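Search posts

Jernine gripper diary, thread by me, the person who keeps fixing it

1/ Gripper day again! I look after one hand-held gripper tool and it gets carried all over the place, upstairs by the railing included. Somebody has to love it, so here's what I do to keep it going. The mesh vent on the housing is always my first stop. 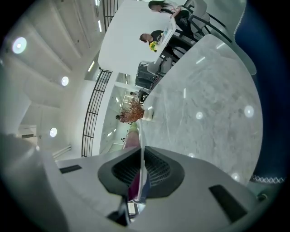 2/ VENT. Soft brush, dry, small circles. Please don't blow compressed air straight into the mesh, I did that in January and spent an evening picking fluff out of the inside. Never again!!

14 comments · 251 shares

3/ FINGERS. I open and close them by hand with the power off and just listen. If it sounds gritty I wipe the joints and put on one tiny drop of the Kendine oil (the thin one, the thick one turns to gum on me). Then I do it all over again, because the first drop always goes somewhere silly.

4/ LENS. Cloth first, breath second, cloth third. I keep that cloth in its own bag now and people tease me for it, fine, my pictures are clear.

5/ SCREWS. I go around the housing with the small driver and only snug them. It's plastic! I cracked one of the old Trollari shells by being a hero and I still have the shell in a drawer.

6/ The counter said 3220 cycles when I wrote up my notes on 16/04/2018, so new finger pads are next. I cut mine from a sheet, rough side out, and leave the glue overnight even when I'm dying to try them.

7/ Someone asked what driver I use. It's from a 1979 kit I got at a flea market and the case smells like a basement, but the tips fit better than anything I've bought new lol

8/ Pads tomorrow if the glue shows up. Will post how the first few grabs go!

Load more replies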